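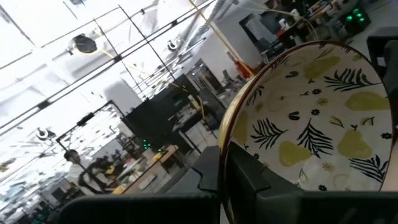
Tips from the Stornville open day: plates, cupboards, tea towels

Posted 8/11/25

Quick one before I lose my notes. Went to the open day at Stornville, the place where they're teaching robots to do kitchen jobs, and came home with more washing up advice than I've had off any human being. Typing this up with the tea on so excuse the state of it.

Background in short. Pasutel run the workshop. Kitchen jobs are one corner of it, the rest is benches and cables and people leaning over things. Visitors in at the door, badge on, mind your feet. Aoi Yokoyama did our demonstration and was very patient with me asking about limescale. The arm we watched most is called Sasaki, don't know why, forgot to ask. Camera down at the wrist so it sees what its own fingers see. Two black fingers, no thumb.

Anyway the thing that got me. If you've only got two fingers and you can't feel very much, you have to be properly sensible about how you pick up a plate. I am not sensible about it. I've got the chips to prove it. So, tips.

PICKING UP A BIG PLATE

One finger inside the rim, one outside. That's how it takes the big dish with the pears on. Rim goes down the gap between the two. I'd been carrying my big serving plate flat on my palm with a wet thumb over the edge, like a waiter in a film, and it's a wonder it's still with us.

At home: dry hands, thumb inside, fingers flat on the outside, other hand under the far edge if it's heavy. You've got the other hand, use it.

Don't pinch right at the very lip. Aoi's advice, get a decent bit of the side in your grip and the plate can't swing. With a shallow bowl it's even more so, the weight wants to turn it over.

Rings off if you're doing the good stuff.

WHAT TO LOOK AT

Look at the edge of the thing you're picking up and then at where it's going. I look at the telly. Aoi said most of their early drops came at putting down, hardly any at picking up. Same in my kitchen I'd say. You relax too soon. Bottom edge touches, then wait, then let go.

Patterned plates are harder for the camera than you'd think, she said, leaves and flowers and outlines all over, and it has to work out which line is the real edge. I know the feeling, seven in the morning no glasses on. A dark rim helps. If you've someone in the house whose eyesight isn't up to much, plates with a rim in a strong colour are a kindness, and so is a plain mat underneath in a different colour to the plate. Pale plate on a pale worktop is asking for it.

STACKING

Biggest at the bottom, obvious, but also same shape with same shape. I had soup bowls in between dinner plates. Why. Years of that.

Sheet of kitchen roll between anything patterned or old. Felt circles are nicer but kitchen roll is there already. Paper plates between works too and you can get them out of the box after a party and use the leftover ones.

Don't stack so high you have to tip the pile to get at the bottom one. If you use the bottom one every week it shouldn't be the bottom one.

Cups: hang or stand, don't nest. The handles go.

Things on their edge in a rack want the heaviest at the end you reach for first. We had ours the other way and everything leaned.

WASHING THE BIG ONES

They don't do wet work at the demo, the dishes are all clean, so this section is from me and from a lady in the queue for the coffee who had opinions.

Tea towel folded in the bottom of the sink before you put a big plate in. Stops it skidding and knocking. Do the plate on its own, no cutlery lurking under the suds.

Swing the tap out of the way FIRST. Every chip on my serving plate is tap.

Water not too hot for anything with gold on it or anything old. Warm, small squirt, soft cloth. No green scourer on a printed pattern, it takes the shine off and you don't notice until it dries dull.

Tea stains in cups: bicarb and a drop of water to a paste, rub with a finger, rinse. Knife marks on plates, those grey lines, same paste and a bit more elbow. Usually the metal off the knife and it comes away. Try a small patch on the back first.

Limescale on glasses, white vinegar and warm water, 15 minutes, rinse well. Not on anything with a metal trim.

Dried on egg: cold water. Hot cooks it on. I will die on this hill.

DRYING AND PUTTING AWAY

Turn the towel, not the plate. Hold the plate still at the edge and bring the towel round. Somebody asked Aoi whether they'd ever have Sasaki dry up and she pulled a face. Cloth is the hard one aparently. It never sits the same way twice. She said if you want to feel sorry for a robot give it a tea towel.

Proper linen or cotton tea towels, washed WITHOUT softener. Softener is what makes them smear. If you've already done it, run them through hot with a cup of soda crystals and start again.

Glasses first while the towel is dry, then plates, pans last or leave the pans to drip, I'm not your mother.

Clear the shelf before you bring the plate to it. They set up the place it's going before the arm goes anywhere near the plate. I do it the other way round, standing there with a plate in one hand shoving a gravy boat along with the other.

MARKING OUT WHERE THINGS LIVE

Good one this. Everything has its spot and if the spot moves, it all goes wrong, so at Pasutel they're forever putting things back in place between goes. I came home and did masking tape on the cupboard shelves. Plates. Bowls. Big dish. Lids. Scruffy but it works, the rest of the household now puts things where they go, or at least puts them down next to where they go.

Take the tape off after a month or it leaves glue. If it has, bit of cooking oil on a cloth, leave, wipe, then washing up liquid.

Heavy stuff between hip and shoulder height. Nothing over your head that you'd mind landing on you. Christmas plates can go up top until December, that's fine, get the steps out for them. The STEPS. Not the chair.

BENCH TIPS (for the shed lot)

Their workshop is not tidy, was quite cheered by that. Long table with papers and all sorts on it. But the cables! Cables everywhere, some of them hanging down from high up, and it made me think about our kitchen with the kettle lead trailing over the hob side.

Bright coloured leads are easier to see than black ones. Extension lead for the shed, get a yellow or orange one.

Shorten kettle and toaster leads, most have a wrap underneath that people never look for. Turn it over and have a look.

Bread bag tags round the plug end, written on with biro, so you know which plug is the freezer. Please do this. We lost a freezer to somebody charging a phone.

Small bits in a white tub. A dark screw in a dark tub is a lost screw.

Grip liner, the rubbery mesh you get on a roll, does shelves, drawers, under chopping boards, under the sewing machine. I cut mine into squares for jam jar lids too.

THE BORING MONEY BIT

Somebody in our group asked what one costs, he got a polite non answer. What I did get is that they'd been through 300 plates in practice, mostly from charity shops, odd ones, any pattern. Which is a tip in itself. Odd plates from charity shops for everyday, keep your matching ones for when the in laws come. If one goes, it goes.

And she said they'd logged 2000 goes at the one job of lifting a plate out of a rack. Two thousand! I've been cross with my youngest for breaking one bowl. Have apologised. Sort of.

A THING CALLED VETA

Nearly forgot. Veta is the other arm, was having its turn on cutlery while we were there. Sorting spoons from forks. Slow, careful, quite soothing, I could have stayed. Tip from watching: tip the whole cutlery basket out on a towel and sort it flat. You can see everything, you don't stab yourself on the veg knife, and the towel catches the drips. Takes half the time of picking them out one by one.

Sharp knives never go in the bowl or the basket. Wash, dry, away, straight off.

IF YOU GO

Flat shoes, hard floor and you're stood up the whole time. Bright in there, very, if you get headaches bring a cap. Bags stay on your shoulder so take a small one. Kids were fine with it, mine got bored at the talky part and woke up again when the plate moved. 700 people had put their names down for the day so book if they do another, don't just turn up like my sister.

Loo is by the entrance. Coffee ok. Biscuits gone by the time we got there.

QUESTIONS PEOPLE HAVE ALREADY SENT ME

Will it work on a dinner plate with a wide flat rim? The inside outside grip, yes. Just get further in past the flat bit.

What about arthritis hands? Rubber gloves, the ones with the rough palms, even for dry plates. My mum swears by them. And go lighter on the plates themselves, some of the big old ones weigh a ton.

Chipped edges, keep or bin? If it's rough to a fingertip I don't eat off it. Goes under a plant pot. Cracks right through, bin, wrapped in newspaper with a note on for the bin men.

Can you glue them? For show yes. For food no, I wouldn't.

Did it drop anything? Not while I was stood there. I dropped my badge.

More on tea towels next time, I've had three emails about boiling them and there is clearly a fight to be had. Tea's burning, got to go.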